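Larum: household word list

December, by Joonas Laitinen

Larum is a plain-text list of 2034 words for things found in and around the home, with the dialect forms used in Festberg beside the standard spelling.

Files

- words.tsv: the full list, one word per line
- sources.txt: where each form was written down
- old/: drafts kept for checking

Each line in words.tsv has 5 columns: word, dialect form, room, source number, note. Empty notes are left blank. Please don't fill them with a dash, as the sorting script trips on it.
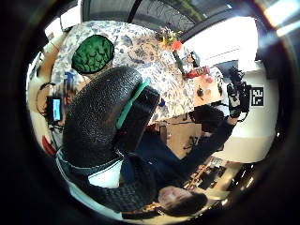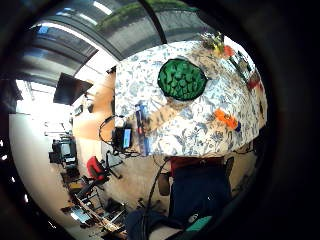
Of the entries, 1015 have a dialect form. The rest have the standard word only. Kitchen and table words are the best covered. Cellar words are thin, and three of them have a spelling I'm not sure of, marked with a query in the note column.

Free to use and change. Please keep sources.txt with any copy.

Comments

Šimkus: Line endings in old/ are mixed. Is that on purpose?

Joonas Laitinen: No, I'll fix it in the next version.

pegbasket: My gran had another word for the bread bin. Where do I send it?

Related

- Flumine: river and weather words
- Festberg street names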